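3.2. Le mobilier bas et ses tiroirs

Avant d'en venir aux rangements eux-mêmes, il nous faut dire un mot des meubles, car c'est bien par eux que tout commence, et nous avons passé plus de temps que prévu à les choisir. La chambre de Pudutley est volontairement sobre : un mur blanc, un sol d'aspect bois, une plinthe sombre, une table et, contre le mur, un petit chevet à tiroir unique. Nous voulions un meuble que chacun connaît sans y penser, celui où l'on pose le soir ce que l'on ne veut pas perdre -- et où l'on oublie ensuite, bien souvent, ce que l'on y a glissé. Le tiroir, sorti en entier, offre un fond gris clair et des parois minces ; son bouton est petit et sombre, placé au milieu de la façade. L'objet à ranger, dans la série dont il est question ici, est une pomme rouge (figure 4a).

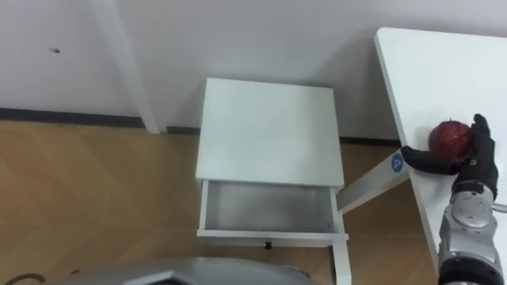

3.3. La pomme comme objet domestique

On nous a plusieurs fois demandé, avec beaucoup de gentillesse d'ailleurs, pourquoi un fruit. Dans les carnets d'habitants recueillis à Ibarra, la nourriture « de passage » revient sans cesse : le biscuit gardé pour plus tard, la mandarine de décembre, la pomme rapportée de la cuisine et jamais mangée. Ces choses n'ont pas de place attitrée dans une chambre. Elles se tiennent sur la surface la plus proche, puis migrent, parfois vers un tiroir, lorsque l'on attend de la visite. Sur les 900 entrées de carnet que nous avons relues, 200 mentionnent un aliment posé hors de la cuisine, et nous avouons une certaine tendresse pour celles, très détaillées, où l'on suit le même fruit d'un meuble à l'autre pendant plusieurs jours.

La différence de taille entre les deux meubles nous paraît ici essentielle. La grande table invite à poser, et le chevet, plus modeste, invite à cacher. Entre les deux, l'écart est de ceux que l'on franchit d'un geste, sans se lever du lit, et c'est cette proximité que nos lecteurs de Bemel avaient jugée si fidèle à leurs propres chambres.

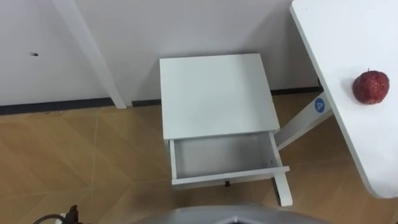
Il en va autrement des objets qui ont déjà leur tiroir, comme les lunettes ou les piles de rechange. Ceux-là, on les range presque sans les regarder, et les carnets n'en disent à peu près rien. Le fruit, lui, oblige à une petite délibération : il roule, il se tache, il parfume le bois. Une habitante écrit joliment qu'elle laisse le tiroir ouvert « pour ne pas oublier qu'il y a quelqu'un dedans ». Nous avons donc retenu le tiroir ouvert comme situation de départ, et distingué 2 moments, celui où l'objet repose sur la table et celui où il est tenu près du chevet (figure 4c).
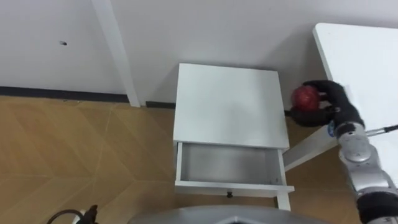
Beathag Ritchie
Atelier des intérieurs ordinaires, Deltton
Version révisée, 13/08/2019

Figure 4. Le chevet, la table et la pomme, chambre de Pudutley : (a) la main sur la pomme, posée sur la table ; (b) la pomme seule sur la table ; (c) la pomme tenue au-dessus et à droite du chevet. Le tiroir est ouvert et vide dans les trois vues.

3.4. Ce que le dessus du meuble laisse voir

Reste la question du plateau, que nous avions d'abord négligée. Un chevet au plateau nu est assez rare dans les logements que nous avons visités ; parmi les 12 foyers d'Ibarra, un seul tenait le sien ainsi, et encore son occupante venait-elle d'emménager. Cette nudité a pourtant un mérite pour l'étude : elle laisse à l'habitant le choix entre le dessus et le dedans, alors qu'un plateau encombré décide à sa place. Nous reprendrons ce point dans la section suivante, avec les chevets garnis d'une lampe et d'un livre.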